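# Chapter 12. Heat and the things that hold it

In the previous chapter we have spoken about temperature, and we have measured it with different thermometers. The reader who did the exercises will have noticed that we never said how much heat is in a body. We only said how hot the body is. These two questions are often mixed in everyday speech, and in this chapter we shall separate them with some patience.

Let us begin in the kitchen. A person pours tea from one pot into two vessels, a thin glass and a thick mug. The tea has the same temperature at the moment when it leaves the pot. After a short time the tea in the thick mug is cooler than the tea in the glass, although most people would expect the opposite. Later the order may change, and the mug may be the warmer of the two. To understand both facts we need two different ideas. The first is the heat which a vessel takes for itself when it is filled. The second is the rate at which heat leaves through the walls, from the open surface and by the bottom.

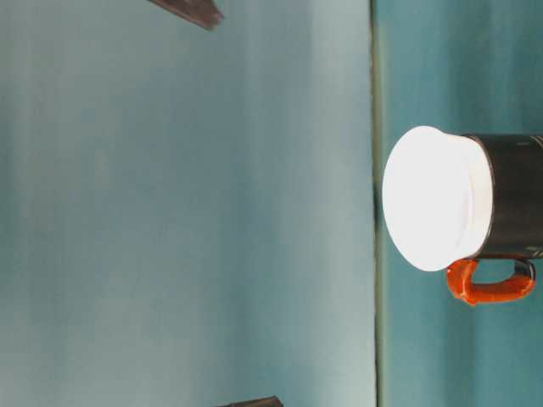 One reader of the first edition wrote to object to this beginning. A thick mug is bought in order to keep the drink hot, the letter said, and a textbook should not tell pupils that it cools the drink. The objection is a fair one and we have kept the passage for the sake of it. A thick mug does both things. It cools the drink at first, as it must itself be warmed, and afterwards it slows the further loss. Which of the two effects is stronger depends on the mass of the mug, on its material, on how long we wait, and on whether the mug was warmed beforehand. The old custom of rinsing a teapot with hot water has its explanation here, and we shall return to it in the exercises.

Before going further, please write down your own answers to the following questions. Keep the paper. You will be asked to look at it again at the end of the chapter.

- Does a large body always contain more heat than a small one at the same temperature?
- When a hot spoon is put into cold water, what is equal at the end: the heat of the two bodies, or their temperature?
- Why does a metal chair feel colder than a wooden chair in the same room?

The third question is the one which most pupils answer wrongly with full confidence. We ask you not to discuss it with a neighbour until Section 3.

## 1. Heat as a quantity which passes

By heat we shall mean energy that passes from one body to another on account of a difference in temperature. It is measured in joules, like all other energy. When the temperatures have become equal, the passing stops. We then say that the bodies are in thermal equilibrium.

From this definition it follows that a sentence such as "the soup has a lot of heat" is not quite correct. The soup has internal energy, and it gives some of this energy to the bowl, the spoon and the air. In everyday talk we will not correct anybody. In written answers, however, the pupil should take care with the word.

The same amount of heat does not warm all substances equally. We describe this by the specific heat capacity, which tells us how many joules are needed to warm one kilogram of the substance by one degree. For the aluminium used in our calculations we take the value 898 joules per kilogram per degree. For the cooking oil we take 2,000 in the same units. So the oil needs more than twice as much heat as the same mass of aluminium for an equal rise in temperature.

**Worked problem.** An aluminium block has a mass of 2 kilograms. How much heat is needed to raise its temperature by 12 degrees?

We multiply the mass, the specific heat capacity and the rise in temperature:

heat = 2 × 898 × 12 = 21,552 joules

Notice that the starting temperature does not enter the calculation. Only the rise is of importance. For very large rises this is no longer exact, as the specific heat capacity itself changes with temperature, but in this book we may leave the difficulty aside.

Pupils at the Jenduvik evening school were asked to repeat the calculation for the oil, and many of them forgot to change the mass from grams to kilograms. It is advisable to write the units in every line, even if it looks slow.
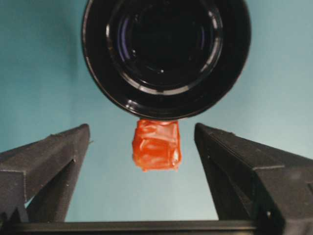 ## 2. What a vessel does to its contents

When we pour a hot liquid into a cold vessel, heat passes from the liquid into the walls. If we neglect the loss to the air, then the heat given by the liquid is equal to the heat received by the vessel. With this single rule the final temperature can be found. The rule is called the method of mixtures, and the name remains in use even when nothing is mixed in the proper sense.

In the laboratory the vessel is chosen so that its influence is small. It has thin walls and a small mass, and it stands inside a second vessel with air between them. Such an arrangement is called a calorimeter. The simple model from Boychuk, which many schools still have in the cupboard, consists of a metal cup, an outer jacket, a lid with an opening for the thermometer, and a stirrer. If your school does not have one, two paper cups placed one inside the other will serve well enough.

In the kitchen our wishes are different. We do not try to make the influence of the vessel small. We would like the vessel to lose its heat slowly, and we accept that it takes some heat at the beginning.

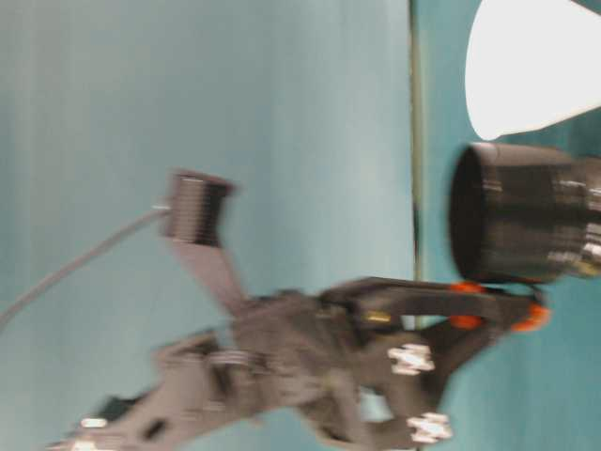 The loss from an open vessel takes place mostly at the top. Warm air rises from the liquid and cooler air takes its place. At the same time a part of the liquid evaporates, and evaporation needs a considerable amount of energy. For this reason a plain lid is often of more use than a thicker wall. In the practical work done at Duscombe and at Rescombe, pupils compared a covered and an uncovered cup of the same kind, reading the temperature at equal intervals. Both groups obtained curves which fall steeply in the beginning and then more and more slowly. The shape of these curves will occupy us in Section 4, after we have treated conduction through the walls.

For the moment it is sufficient to draw such a curve by hand, without numbers, once for a cup with a lid and once for a cup without. Use the same axes for both, with time along the bottom and temperature up the side, and mark the temperature of the room with a dotted line.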